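Product Review: Clondov Molded Side Chair, White
Holloway Learning Center, Office of Furnishings
Issued 27 October 2021

The Office reviewed the Clondov side chair as a possible replacement for the older seating in the reading rooms and the lower studio. The chair is sold by Droltex at 68 dollars, delivered flat, with the legs packed alongside the seat. Twenty of the older chairs had been withdrawn since February for split seats, and a lighter model that staff could put together on site was preferred.

The review concerns the plain white version without arms. A padded version is listed by the same supplier and was not considered.

Materials and Molding

The parts are white plastic throughout, with a smooth and slightly glossy surface. The finish is even on the faces a person is likely to touch. The molding is more involved than the plain outer shape of the chair suggests: flat upright walls divide deep open bays, and the round wells have thick, rounded rims. Inside one well the wall is ridged from ring to ring, much like a screw thread. Edges were found to be clean, and no trimming was required before use.

Deep bays of this kind save weight. They also hold dust, chalk and pencil shavings, and departments should allow for that when planning their cleaning.
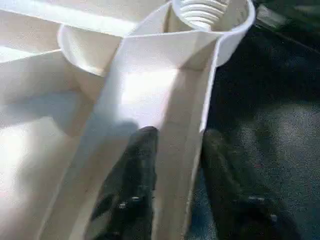 Myrtle Gallagher: We have had these in the annex since the spring and I agree about the dust. A dry paintbrush gets into the ridges far better than a cloth does. Please also mention that the white shows every scuff from a dark shoe. Ours needed a wipe after the first week.

The comment on scuffing is consistent with the Office's own notes. Marks from dark rubber soles came away with dish soap and warm water. Ballpoint ink did not come away fully, and the reading rooms may wish to take this into account.

Assembly

The instruction sheet is a single page and is clear, although the drawings are small. Staff who had not seen the chair before needed up to 35 minutes for the first one and considerably less for the next. The seat should be laid face down on a mat or blanket, as the glossy surface scratches easily on a bare floor. All four legs are then fitted with the seat in that position. They are long, and a clear space should be kept on every side before the chair is turned over.

Two persons are recommended for turning. The finished chair is light enough for one, but the legs catch on nearby shelving and door frames -- a matter of reach more than of strength.

The underside of the seat carries raised ridges with recessed channels between them. The Office regards this lattice as the strongest feature of the design. The seat flexed very little in use, and the older Flirneline chairs, which have a flat underside, compare poorly on this point.

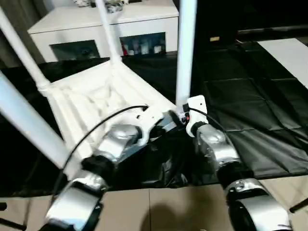 CARE AND STORAGE

Weekly cleaning of the upper surface is sufficient in most rooms. The underside should be brushed out once a term, with the chair upside down on a soft surface. Abrasive pads should not be used on any part, as they dull the gloss and the dull patch remains.

The chair does not stack. Rooms that are cleared often for events will find this inconvenient, and the Office does not recommend the chair for the main hall. Removing the legs for long storage is possible, but the sheet advises against doing so often.

Recommendation

The chair is approved for the reading rooms and the lower studio. An initial order of 28 has been placed with Droltex. Departments wishing to add to the order should write to the Office of Furnishings with the room number and the quantity required -- requests for the padded version will be held until that model has been reviewed separately.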